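Saltevel Neighbors Help
Home > Laundry and Linen

Pillows became yellow and flat, is it possible to wash them at home?
Posted by Nusrat Mughal, Apr 5, 2026
Viewed 1581 times

Hello to all. I moved to Belville in November and I brought with me the pillows from my previous apartment. When I changed the pillowcases last week I saw that the pillows themselves are quite yellow, mostly in the middle, and one of them has a brownish ring. They are also flat. When I fold one in half it stays folded, it does not come back.

On the labels I can still read that two of them are polyester. The third was a gift and the label is washed out completely. I think it is feather, because sometimes a small sharp end comes through the cloth and scratches my face. There is also a long foam one from my husband, shaped like a wave, for the neck.

I have a front-loading washing machine, not a very large one, and no dryer. I dry everything on a rack in the living room or on the balcony if there is no rain. My mother always gave the pillows to a cleaner, but the shop on Bhutto Street wants more for cleaning one pillow than I paid for it.

So I would like to know: can I put all of them in the machine, at what temperature, and how do I know that the inside is really dry? I am a little afraid of mold. And should I use bleach for the yellow color? I have some at home but I never used it for such thing.

Thank you in advance, and sorry if this was already asked. I searched but I found only questions about curtains.

Bernardo Sequeira
Just buy new ones. Pillows are cheap now and after two years they are full of dust anyway. I put mine in the machine once and it came out like a bag of potatoes.

Iqra Bukhari
I do not agree that you must throw them away, at least not before you try. I wash our pillows twice every year and I worked some time in the linen room of a hotel, so I will write in detail. I hope it is not too long.

First, take out the foam pillow from your plan. Foam should not go in the machine. It drinks a lot of water, becomes very heavy and tears when the drum turns. If it has a cover with a zipper, wash only the cover. For the foam itself, use the vacuum cleaner with the soft brush and then a cloth with a little soapy water on the stains. Press, do not rub. Leave it standing on its side near an open window until it is dry, out of direct sun.

For the polyester ones:

Check the seams before washing. If there is a small hole, sew it. I once forgot this and I was cleaning white fluff from the rubber ring of the door for a whole evening.

Wash them two at a time if they fit, so the drum has the same weight on both sides. If your machine is small, put one pillow and a few towels. You should be able to push your flat hand in between the pillows and the top of the drum. If you cannot, it is too full.

Use liquid detergent and less than you think. Half of the normal quantity is enough. Powder stays inside the filling and later you feel hard little grains. No softener, it makes the filling stick together.

Choose warm water and a gentle program, if the label allows it. Then run the rinse a second time. For me the second rinse is the most important part of the whole work. If you squeeze the pillow after and you still see foam, rinse again.

About the yellow color - it comes from sweat, skin oil and face cream, and sometimes from going to bed with wet hair. I would not use chlorine bleach. It can make this kind of yellow stronger on polyester and it weakens the cloth. Oxygen bleach is better. I dissolve it in a bucket of warm water, put the pillow in, press it down until the air goes out, and wait for one hour. Then into the machine. The ring will become lighter but maybe not disappear. Please never mix the two kinds of bleach together, and do not mix chlorine bleach with vinegar.

For the feather pillow, use cool water, a detergent for wool or down, and no bleach of any kind. It will smell like a wet dog when you take it out. Do not be worried, the smell goes away when the feathers are dry. But without a dryer this one is difficult. I carry mine to the laundromat and use the big dryer there on low heat, with clean tennis balls inside. Every half hour I stop it and break the lumps with my fingers. It needs a lot of patience and some coins.

Drying the polyester ones on the rack is possible. Lay them flat, not hanging, because hanging pulls all the filling into one corner. Turn them several times a day and beat them between your hands. Choose a dry day with some wind if you can. To know if the middle is dry, hold the pillow to your cheek and press. If it feels cold inside, it is still wet. When you think it is dry, give it one more day.

If after all this it still stays folded, then Bernardo is right and the filling is finished. You can use it as a bed for the cat.

Chiến Lò
Iqra explained very well, I want to add only small things.

A pillow protector with a zipper, under the normal pillowcase, helped us a lot. We wash the protector every month and the pillow stays much cleaner. The ones I use are from Grinine, but I think any cotton one with a dense weave will do. Do not buy the plastic kind. It makes noise when you turn your head and it is hot in summer.

Regarding the feather pillow with sharp ends coming out: washing will not repair this. The cloth has become too thin. You can sew a second cover from tightly woven cotton and put the whole pillow in it. My wife did it by hand in one afternoon.

Also, the pillows that lie on a sofa need washing too, and many people forget them. We lean on them with our hair, and the children eat there. I treat them the same as the bed ones. A white pillow on a brown sofa shows each spot, so at least you know when it is time :) I check the label first, as some decorative ones have a cover which cannot be washed together with the filling.
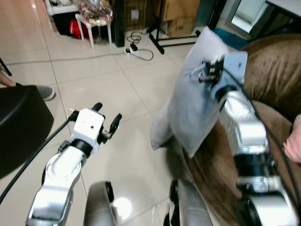

More in Laundry and Linen

How to remove candle wax from a tablecloth
Wool blanket became smaller after washing
Towels smell bad again after one day
Is it necessary to iron bed sheets?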